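Edberg Street Tenants' Association
Minutes, April meeting
Posted in April by Estrella Cuautle, Secretary
6 comments | 3 shares

Called to order at 7:15 p.m. in the Kongkaew building lobby, the laundry room being in use by somebody's comforter. Kartini Kusuma in the chair. Quorum reached when the man from the second floor came down for his mail and was asked to stay.

Minutes of last meeting. Approved with one correction. The word "shouted" in the parking item was changed to "remarked loudly."

Hot water. The chair read out the latest letter from Ativus Property Management, which thanks us for our patience. Several members asked that the record show they have not been patient. Ativus says the boiler part is on order. It was on order in January. Moved that the chair write again and ask for the name of the part. Carried.

Bikes in the stairwell. There are still bikes in the stairwell. The owner of the green one was present and spoke at length about theft, fire codes and a trip to Portland. The rack out back was said to be fine. It was also said to be a rack for skis. Left open until next month, same as last month.

Front door buzzer. Kelel Lock & Buzzer came out, pressed every button, and left a bill for $44. Apartment 3 now rings in Apartment 15. The two households report that they have gotten to know each other and do not wish to go on doing so. Secretary to call Kelel.

Shared shelf by the mailboxes. Long discussion. The shelf was set up for books. It has since taken in a fondue set, one ski boot and a great many jars. Motion to limit the shelf to books failed on a tie. Motion to define "book" was ruled out of order. Agreed that anything left past the end of the month goes to the thrift store, and that the ski boot goes tonight.

Summer potluck. To be held in the courtyard, or in the lobby if the courtyard drain does what it did last year. Sign-up sheet is on the corkboard. So far it shows some 15 people bringing chips. The chair asked for a main dish, and after a silence that felt longer than it was, rice was offered. Members with countertop appliances should put their name on them with tape, on the bottom, where it won't get wiped off.
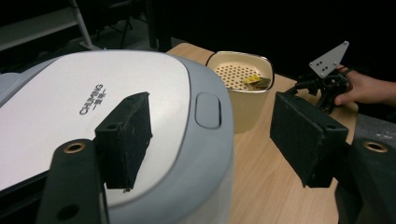

A CHUMING countertop appliance, lid closed.

Extension cords. One only, and it is the chair's.

Other business. A member asked who has the key to the roof. Everyone looked at someone else. Tabled.

Adjourned 8:44 p.m. Next meeting same place, unless the comforter is done.

E.C.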